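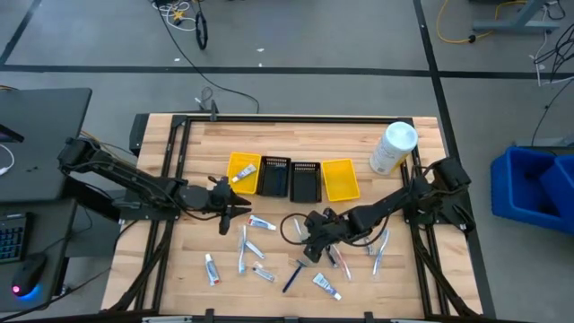 Bench 2 notebook, toiletries sorting cell
Apr 22, 2023

Good session. Writing this up while it's fresh, and partly because the Cornau packing crew have asked to read along and I promised to keep the notes in plain language.

Where we're at

The job is still the hygiene packs. Cornau makes up 1,520 of them for the December run: toothbrush, toothpaste, razor, into a pouch, into a carton. The pouching isn't the trouble. The trouble is the mixed totes, because the donated and end-of-line stock arrives all jumbled and somebody has to stand there and sort it before the pouching can even start. Sorting is the job people swap shifts to get out of. Sore wrists, sore necks, and you can't chat much because you're reading tiny labels.

So that's what the two arms are learning. Four trays in a row across the table, yellow on each end and the two slotted black ones in the middle, and the mixed stuff tipped out in front. Toothpaste in several sizes and liveries, packaged toothbrushes, a blue razor. I've kept the layout deliberately messy, with things lying at whatever angle they land. If we line it all up nicely we're only fooling ourselves.

What we changed this week

Moved the trays back from the front rail so both grippers can get in front of them without the elbows folding up. Huge improvement! The left arm used to come in so steep that it knocked the tray rim on the way down. I should have done this a month ago.

Dropped the approach speed to 80 per cent for the packaged toothbrushes only. The clear plastic is slippery and the jaws tend to squirt it sideways if they close in a hurry. Tubes are fine at full speed.

Rewrote the tray assignment so it's a small table anyone can edit, one line per tray. Before, it was buried in my script and the floor lead had to come and find me to swap two trays around, which was silly for everyone concerned. One of the packers changed it on her own in the afternoon, saved it, ran it, and went back to her tea. I was very pleased about that.

Still using the Vurus planner for both arms. Looked at Ccori again over lunch and it's tempting (the handover routines are lovely) but swapping now would cost us weeks.

Results

Ran 100 picks, mixed load, no resets between them except where noted.

Small tubes: very good. The little ones with the red markings used to be the worst of the lot and are now nearly boring. Wider jaw opening on approach seems to be what fixed it.

Large tubes: good. Occasionally one goes into the tray crossways and then the next one sits on top of it. It doesn't matter for sorting but the pouching station will hate it. Need a nudge move at the end, or a narrower tray.

Packaged toothbrushes: getting there. Most of the 20 misses were these. Flat on the table is okay. Leaning on another item is hopeless, the gripper pushes the whole pile.

Razor: fine when the handle's clear. Bit of a lottery otherwise.

Both arms wanting the same spot: still happens. One waits, the other goes, then they both wait. Looks for all the world like two people in a doorway. Timeout is in but it's too long.

What the crew said

This is the part I most want to get down properly. We had the packers in for the afternoon, mostly to watch, but it became a proper working session and I filled four pages.

Their first question was about hours, as it should be. Management's position is in writing: the sorting shift goes, the hours don't, and those people move across to pouching, checking and running the cell. I read it out and then we all talked about what "running the cell" means in practice, because it can't mean standing beside a machine waiting for it to get stuck. That's a worse job than sorting. We agreed on a rule I like a lot, that the cell has to be able to set a doubtful item aside and carry on by itself, and a person clears the set-aside pile when it suits them. So I need a reject spot. Probably the front left corner, well away from the arms' mounts.

Second thing, and I'd never have thought of it: the sorters are also the ones who catch the bad stock. Split tubes, broken seals, out-of-date stuff. They do it by feel, as they pick things up, and it's never been written down as part of the task. If the arms take over the picking, that check disappears unless we put it somewhere. Best place is probably pouching, where every item passes through somebody's hands anyway, but that slows the station down and the targets would have to move. Raised it with the floor lead, who agrees. It needs to be settled before we go live.

Third, height. The table suits me and hardly anyone else. Two people said that reaching over the front rail to tip a tote would be a pain in the shoulder by mid-morning. Pricing a lift-and-tilt stand from Veteck, same colour grey as the others. A chute would be cheaper but noisier.

Also got a long list of what really turns up in the totes. Combs, nail files, loose caps, soap in paper wrap. None of it is in our training set, so I've asked for a couple of real totes to be sent over unsorted.

To do

- Reject spot, front left. Mark it out, then add a line for it in the tray table.
- Shorten the both-arms-waiting timeout.
- Nudge move for crossways tubes. Try it on the left arm first.
- Leaning toothbrushes: try pushing the pile apart before picking.
- Get the cable loop by the right wrist tidied up with a longer clip, so it stays clear of the jaws when the arm bends in.
- Write up the damaged-stock check and send it to the floor lead.
- Quote for the stand.
- Print the tray instructions in large type. Asked for twice.

Next session is with the crew again, in the morning this time, and they're bringing the totes.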